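Flerkard 64 Town Hall Timer and Speaker Queue

If you have ever sat in a public meeting while a deputy mayor explained a drainage bylaw, you know why we built the Flerkard. It is a speaking clock for councils, assemblies, party branches and any other body where people are given two minutes and take eleven.

The unit sits at the front of the room with one large display facing the speaker and a smaller one facing the chair. The chair presses a button, the time starts, and the speaker can watch it go. When it runs out there is a tone. We tested several tones. The polite one was ignored by every elected official we tried it on, so the standard model ships with the other one.

Up to 64 names can wait in the queue. Members add themselves from a desk button or a phone, and the chair sees them in order. Anyone who claims to have been next "for some time now" can be shown the list. Points of order jump the queue, as your standing orders probably require, but the Flerkard keeps a tally of who raised them. You may print this tally or keep it to yourself until the next selection meeting. 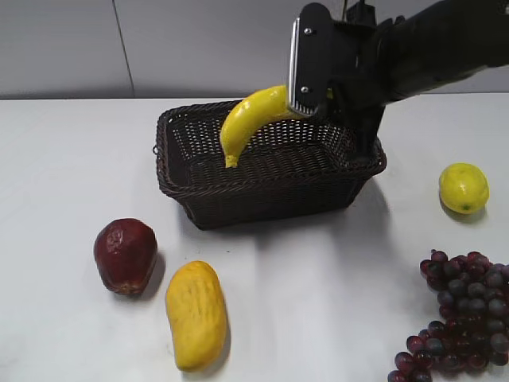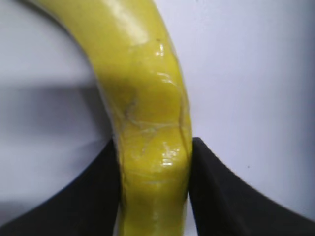
IN THE CHAMBER

The microphone cut-off is optional and turned off when the unit arrives. Please talk to your members before you turn it on. Pascal Strobel, who handles our installations, recommends doing so on a Wednesday, when attendance is low and tempers are only fair. Once enabled, it fades the speaker out over a few seconds, and you can set how many. The chair has an override. The opposition will ask for one too, and the software allows it.

Records are kept for 1,002 meetings, after which the oldest is overwritten. A council meeting twice a month will get there eventually, and by then most of the people on file will have been moved to other committees. Export is to plain text or a spreadsheet.

What comes with it: the main unit, the chair's panel, a power cord, a wall bracket and a printed guide by Catriona Gunn. Desk buttons are sold separately, as is the Trirer lectern light, which goes from green to amber to red and is visible from the press bench.

The price is $700 for the standard model. We don't offer a discount to ruling parties, and we have been asked. Coalition partners who want to split the cost should settle between themselves who gets the chair's panel before ordering, as we can't ship half to each.

Returns are accepted in June only if the box is unopened and the vote to return it was quorate.

Share (2)

Related items
Trirer Lectern Light
Sobczak Show-of-Hands Counter
Boron Ballot Box, lockable
Desk buttons for Flerkard 64
Wall bracket, spare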